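Naming Colors in Plain English
Prenwood Evening Program, Unit 7 handout
Posted to Trusteo 22 October 2026

Hello again! I promised I'd type up my notes for the people who couldn't keep up with my handwriting on the board (I can't always keep up with it either). They follow the order of the talk, more or less, with a couple of things I skipped because we ran over.

Where we left off

Last unit was all about light, and why a blue sweater looks black in a closet. This one is about words. You've got something colored in front of you, the other person doesn't, and you need them to get close to it in their head. That comes up far more often than you'd think. You order yarn over the phone, you write up a chair for a secondhand listing, you tell your sister which towel is hers.

I got interested in this when I worked the order desk at Bañez, which sold fabric by mail. People would write in asking for "the nice green." We carried 21 greens. I'd call them up and we'd go back and forth, is it more like a lime or more like a pine tree, and after a while I got pretty good at it, and I also got a feel for which words did the job and which ones only sounded good.

Basic words and borrowed words

English has a small set of plain color words that everybody knows and that don't need explaining: black, white, red, green, yellow, blue, brown, purple, pink, orange, gray. Children learn these first. They cover big territories with fuzzy borders, and people argue at the borders. Put up something between blue and green and the room will split, and no amount of arguing fixes it, so don't spend your evening on it.

Then there are the borrowed words, which come from things. Peach, lemon, rust, olive, salmon, charcoal, teal (a duck, if you didn't know!). Orange was one of these too, once upon a time. The fruit had the name first and the color took it over later. Before that, English speakers got by with "yellow-red" and similar, which I find sort of charming. It also explains why we call them redheads when their hair is plainly orange.

Other languages draw the lines in other places. Russian has separate everyday words for light blue and dark blue, much as we have pink and red. Plenty of languages use a single word for blue and green together. The speakers see the difference perfectly well, they just don't mark it with a basic word, the way we don't have a basic word for light green.
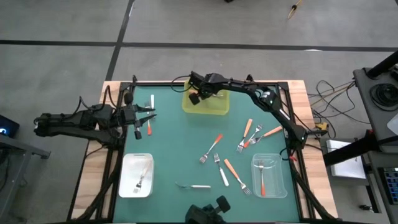
If two people disagree on whether something is blue or green, who is right?

Usually both of them, within reason. The border sits in a slightly different place for each speaker, and a color near it can fairly go either way. If it matters for the job, use a compound such as "blue-green" or send a sample.

Compounds, and which end carries the weight

Compounds are my favorite tool and I'd like you to use them a lot more. In English the last word is generally the main one and the first word bends it. So a blue-green is a green that leans blue, and a greenish blue is a blue that leans green. Same with yellow-green, reddish brown, gray-blue. Readers mostly pick this up without being told, but only if you're consistent about it yourself.

With a borrowed word in front, the thing does the bending. Teal-green, brick-red, peach-orange. You're telling the reader the family (green, red, orange) and then pinning down which member of it you mean. If they don't know the thing, they've still got the family. I think that's why these hold up so well over the phone. Somebody who has no idea what teal is will still walk away with green.

What I'd stay away from is a compound made of two borrowed words. "Salmon-rust" could be anything. You've left the reader with no family at all.

Light, dark, pale, deep

Now the modifiers, which people sprinkle around as if they were interchangeable. They're not quite. My own working list, and I'd be happy for you to argue with me:

Light: more white in it, still clearly the color.
Pale: more white again, and a bit washed out.
Dark: toward black.
Deep: dark, but rich. A deep red still looks very red.
Bright: strong and clear. People also use it to mean well lit, so watch out.
Dull: grayed down. Some folks hear an insult, so "muted" is kinder.
Dusty: dull and light together. Dusty pink, dusty blue.

Two modifiers is plenty. "A pale, slightly dusty, cool, soft blue" is four, and by the third one I've forgotten what we're talking about.

And please don't lean on "warm" and "cool" in a description meant for strangers. Decorators use them all day long and understand each other fine. Everyone else just nods.

Surface comes along with color

We ran out of time for this, so read it carefully, it's in the homework. A color word on its own describes something that doesn't really exist out in the world. What you get out there is a shiny red, or a fuzzy red, or a red you can partly see through. The surface changes the color, and your reader needs at least a hint of it.

Matte surfaces scatter light every which way, so the color stays pretty even as you move around. Glossy ones give you a strong color in one spot and a white glare in another. With see-through things (say "clear" if you can read through it and "translucent" if light comes through but details don't), whatever is behind the thing gets mixed in. A translucent yellow over white and the same yellow over green are going to look like two different yellows, and they'll photograph that way too.

Angle matters as well. One solid piece of one material will give you several shades, depending on which face is turned to the light. Beginners tend to report every one of these shades as if it were a separate color. Pick the shade that covers most of the object, name that, and mention the lighter or darker part only if somebody needs it.
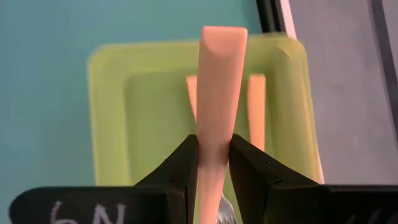
Peach-orange, matte, with the angled end a shade lighter.

Paint names, a small rant

Okay. I brought in the Juvano paint booklet, which lists 1,115 colors, and I read some of them out loud and we all had a good time. Morning Letter. Quiet Barn. Second Helping. (Second Helping is a beige.) I've got nothing against these names, they sell paint and they give you something to say at the counter, but they're labels and you can't use them to describe. If you write "the door is Quiet Barn" in a listing, the only person who can picture it is someone standing there with the booklet open.

If you do need to pass on a paint name, add the plain version in parentheses the first time: Quiet Barn (a deep brownish red). After that you can use whichever you like.

I'd do the same for clothing. The tag may say "oatmeal" or "sand" or "ecru," and I have bought all of them, and in my drawer they're the same shirt.

Colors next to other colors

A quick point that trips people up. A gray patch on a yellow background looks a little bluish, and the same gray on a blue background looks a little yellowish. Your eyes do that for you whether you want it or not. So before you settle on a word for something, move it onto plain white paper, or hold white paper next to it. I keep an index card in my wallet for this and yes, I've used it in a shoe store.

Daylight from a window is best, out of direct sun. Kitchen bulbs pull everything toward yellow. Don't name colors off your phone screen at night if you've got the warm display setting turned on, which most of us do and forget.

For next time

Choose 7 things from one room at home. No two from the same color family if you can manage it. For each, write one line with a family word, at most one borrowed word, at most two modifiers, and a surface word. Keep each line short enough to say in one breath.

Then read your lines over the phone to somebody who hasn't seen the room and ask what they picture. Write down what they say, even the silly answers (those were the best part in February's group). Upload both lists to Trusteo as one file, please, with your name at the top of the page.

Bring scraps if you have them. Fabric, wrapping paper, old sample cards, anything flat. I'll have scissors and glue, but my tape dispenser is broken, so if you own one that works, stick it in your bag.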